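December 28, 2018

Gripper offset is 2 mm out in the config, so I corrected it and reran the Lunden script on the clear container with the blue rim.
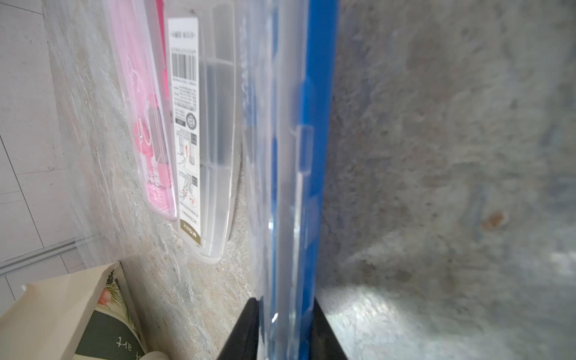
Strobel driver board still drops steps above 1,000 per second. Capped it at 643 for now.

Smooth walls and rhinestones need separate force limits — one value won't cover both.

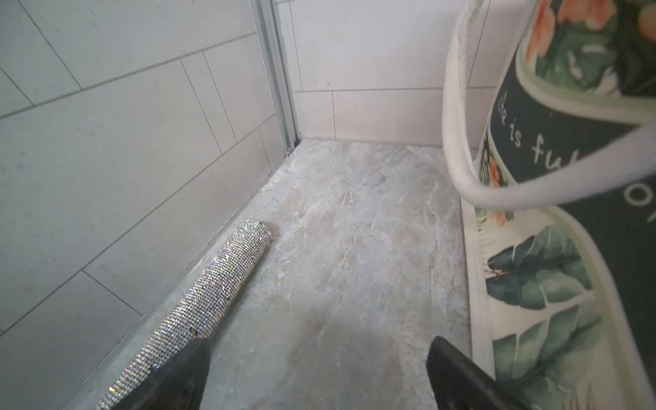
Logged 32 poses, labels to do. Flestier fingers stay on until May.

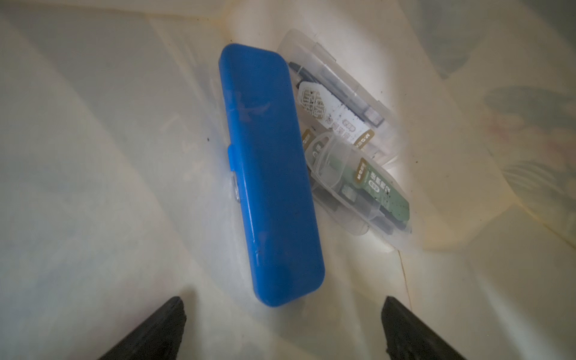
Foken

Pencil case next, lid closed, approach from the rounded end.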